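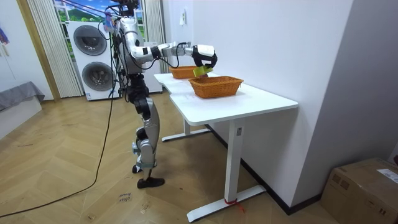 My project was about why people put stuff back in the wrong place, and I picked it because my kitchen at home is a disaster. I wanted to know if a label makes any difference when you're tidying up in a hurry. Most of what I read before starting was about supermarkets, which didn't help much with sponges and onions! A sponge, a bit like the yellow-green sponge-like thing over the basket, was my favorite test item, because people really argue over where it goes (cleaning? bathroom? "other"?). I ran the test in the study lounge at Sirbridge with 11 students, and each of them sorted 100 small items into baskets, first with no labels and then with handwritten ones.

My partner Aušra Mockus kept the score sheet and I did the timing, mostly on my phone. We mixed up the items between turns, which took forever, and by June I was pretty sick of plastic lemons.

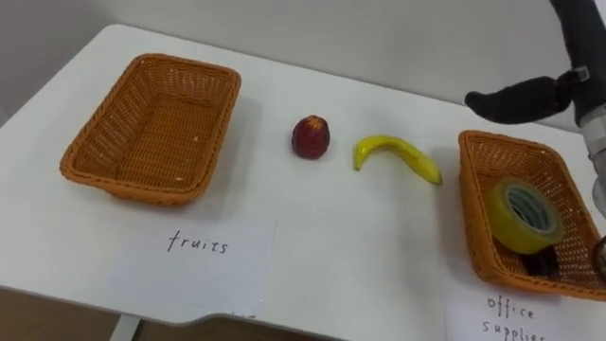 Page last changed: June, 4:15 pm

So, the labels. I wrote mine by hand in lowercase, one or two words each, and I'm glad I kept them short. My first try said "fruits and other fresh food" and two people asked me if bread counted. With one word they just got on with it. Sorting was faster with labels for 8 people and slower for 3, and all 3 of the slow ones told me they kept stopping to read.

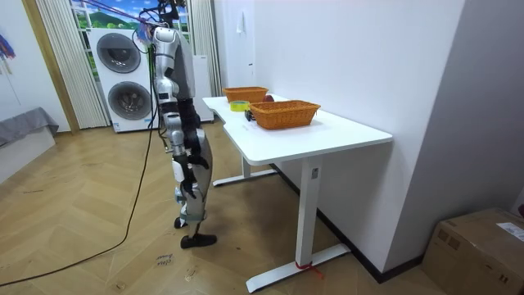
Fig. 3. By the white standing desk.

If I did this again I'd swap the order for half the group, so practice doesn't get mixed up with the labels. I'd also drop the onions.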